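Community Help – Data Collection and Teleoperation

How much should the starting layout vary between recorded examples?

Posted by Albertina Azevedo

Our laboratory is preparing a set of demonstrations for a two-armed tabletop station. The task is to clear and refill a dish rack: the mug, the disc and the stick are to be moved in and out by either arm. We have been allotted 500 episodes and have recorded 218 so far, all by the same two operators. The layout is reset by hand before every episode. My colleague Mr Coelho holds that the objects should return to marked positions. I would prefer to move them freely. Guidance from members who have trained on comparable material would be appreciated. One of our recent starting layouts is attached at the foot of this page.

3 replies

Ruan Steyn

Move them. We kept to marked positions at Velora until August and the trained policy reached for the marks even when the mug had been placed elsewhere. The recordings had to be repeated.

Aníbal Tavares

I would advise a middle course. Keep the rack in one place for the first part of the set and vary only the loose objects, including the direction in which the mug handle points. The handle matters a great deal for the grasp, and operators tend to set it the same way without noticing. Once those episodes train acceptably, begin to shift and turn the rack as well.

Please also write the layouts down before the session begins. We use a printed sheet of 20 layouts, drawn in random order, and the operator records the layout number with each episode. Failed attempts are kept in a separate folder – they are useful later, but should not be mixed with the clean examples. If the stick lies across the rack at the start, say so in the task text, as an instruction such as "put the mug in the rack" does not tell the system what to do with it.

Cauã Holanda

Agree with the above. Check your lighting too, ours changed after 16:00 and it caused trouble. Which export format are you using? Sestik would not read ours.

Attachment from Albertina Azevedo: mug in the rack beside the stick, disc on the table
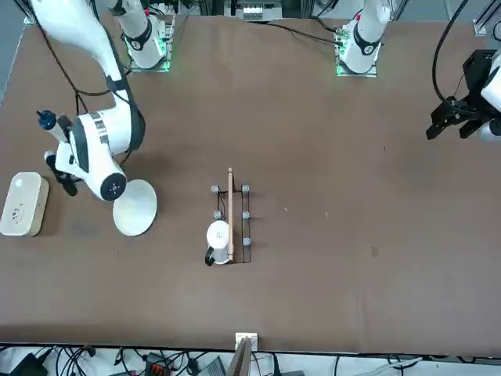 Related topics in this section

Naming episodes when two operators share a station
Trimming idle time at the start of a recording
When to discard a demonstration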